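Kapitel 7
Wenn der Greifer nicht loslässt: Fehler beim Greifen nachgiebiger Objekte

Lernziele
Nach der Bearbeitung dieses Kapitels können Sie
den Unterschied zwischen Greifverlust und Verhaken erklären,
die Signale benennen, an denen ein Verhaken erkannt werden kann,
ein Sicherheitskonzept für das Lösen verhakter Objekte entwerfen.

7.1 Ein Vorfall in der Sortierhalle

Im Dezember kam es im Retourenlager der Firma Moltent in Hultville zu einem Zwischenfall an einer Sortierzelle. Die Anlage arbeitete mit einem Parallelgreifer und nahm einzelne Artikel aus einer flachen Wanne auf, um sie nach Warengruppen abzulegen. Gegen 14 Uhr griff der Roboter ein Spielzeug, an dem eine Stoffschlaufe befestigt war. Über der Ablage öffnete er die Backen. Das Spielzeug fiel, die Schlaufe blieb an einem vorstehenden Gelenkbolzen des linken Fingers hängen.

Die Steuerung wertete die Ablage als erfolgreich. Als Kriterium diente allein die Öffnungsweite des Greifers, und die Backen hatten ihre Endlage erreicht. Der Arm fuhr mit voller Geschwindigkeit zur Wanne zurück und schleppte das Spielzeug mit. Auf dem Weg schlug es gegen die Halterung der Lichtschranke und verdrehte sie um wenige Grad. Die Lichtschranke war damit für einen Teil des Zugangs wirkungslos, ohne dass eine Störung gemeldet wurde. Die Zelle lief noch 23 Minuten weiter.

Verletzt wurde niemand. Die Schichtführerin Graziella Marras bemerkte den herabhängenden Artikel beim Vorbeigehen und drückte den Not-Halt. In ihrem Bericht hielt sie fest, dass die Anzeige am Bedienpult die ganze Zeit grün gewesen sei.

7.2 Ursachen

Die Auswertung des Steuerungsprotokolls ergab für die laufende Woche 2.537 Greifvorgänge. In 154 Fällen lag der Motorstrom nach dem Öffnen über dem üblichen Wert, was auf einen Rest am Finger hindeutet. Keiner dieser Fälle hatte eine Meldung ausgelöst. Der Grenzwert war bei der Inbetriebnahme mit Kartons und Dosen eingestellt worden, also mit festen, geschlossenen Körpern.

Drei Umstände trafen zusammen. Der Greifer vom Typ Dondum besaß offene Gelenke, in denen sich Fäden und Bänder verfangen konnten. Die Erfolgsprüfung bezog sich auf den Greifer und sagte über das Objekt nichts aus. Und die Lichtschranke war so befestigt, dass ein Stoß aus dem Inneren der Zelle sie verstellen konnte — ein Fehler der mechanischen Konstruktion, der mit dem Greifen selbst nichts zu tun hat.

7.3 Starre und nachgiebige Anteile

Viele Gegenstände des Alltags bestehen aus einem formstabilen und einem biegsamen Teil. Wer nur den formstabilen Teil modelliert, plant einen Griff, der rechnerisch gelingt und trotzdem zum Verhaken führt. Die Lage eines Bandes lässt sich vor dem Griff erfassen, sie ändert sich aber, sobald das Objekt angehoben wird.

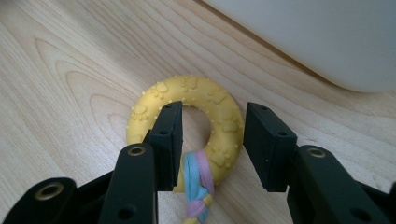 Für die Planung bedeutet dies, dass der Raum zwischen den Backen und der Raum unterhalb der Finger getrennt zu prüfen sind. Ein Band, das beim Schließen zwischen die Backen gerät, wird mitgeklemmt und verringert unter Umständen die Haltekraft am eigentlichen Körper. Ein Band, das an den Fingern entlangläuft, bleibt beim Greifen zunächst ohne Wirkung und wird erst beim Öffnen zum Problem.

Nach dem Vorfall ließ Moltent die Gelenke vom Hersteller Engström mit glatten Kappen verschließen. Zusätzlich fährt der Arm nach jeder Ablage langsam um eine kurze Strecke nach oben, während die Kraft am Handgelenk gemessen wird. Weicht sie vom Leerwert ab, hält die Anlage an und verlangt eine Sichtprüfung. Die Halterung der Lichtschranke wurde nach außen versetzt und wird nun alle 2.000 Zyklen kontrolliert.

Merksatz: Eine geöffnete Backe ist kein Nachweis für eine erfolgte Ablage.

7.4 Begriffe

Greifverlust: Das Objekt verlässt den Greifer vor der vorgesehenen Ablage.
Verhaken: Das Objekt bleibt nach dem Öffnen mit dem Greifer verbunden.
Leerwert: Kraft am Handgelenk bei geöffnetem Greifer ohne Objekt, bezogen auf die jeweilige Armstellung.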